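Housekeeping Methods, Week 7
Hard Floors: Grout, Tile and the Claims Made for Them
Handout for the Thursday group. Bring it with you, I am not printing more.

Last week's reading was the Pulteck floor care leaflet. I hope you read it with a pencil in hand. It promises that one product will clean, seal and brighten any hard floor in a single pass. A cleaner lifts things off a surface and a sealer leaves something on it. Ask how one bottle does both at once, and see whether the leaflet answers. I couldn't find the part where it does.

Kumiko Honda raised a fair point in May: the before and after photos in these leaflets are hardly ever taken in the same light. Keep that in mind whenever you are shown a "restored" floor.
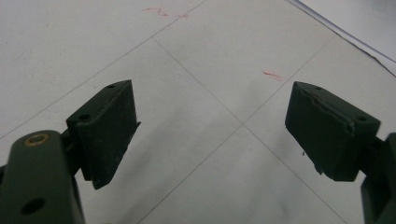
Grout color is where most of the bad advice starts. People are told that dark lines mean dirt, and they buy a brush and a strong cleaner before asking what color the grout was when it went in. Plenty of floors are laid with dark grout on purpose. Take large, square, light gray tiles, nearly white, with thin dark lines between them. You can't tell from looking whether those lines are dirty. Scrub a small patch in a corner, rinse it, let it dry, and compare. If the patch matches the rest, put the brush away.

Tile size matters too, though less than the showrooms say. Larger tiles give you fewer joints to clean across the same room. They do nothing for the tile face, which picks up the same footprints either way.

On mopping: the Minditthorpe method asks for 20 minutes of soaking before you rinse. I have seen no test that supports this over 7, and the method's own notes don't mention one. Change the water when it turns gray. Dirty water dries in the joints, and then someone sells you a grout cleaner.

For next time
Try the corner patch at home, on a floor you have permission to scrub. Write down the product, the soaking time and the light you looked at it in. Half a page is plenty. "It looked cleaner" will be handed back.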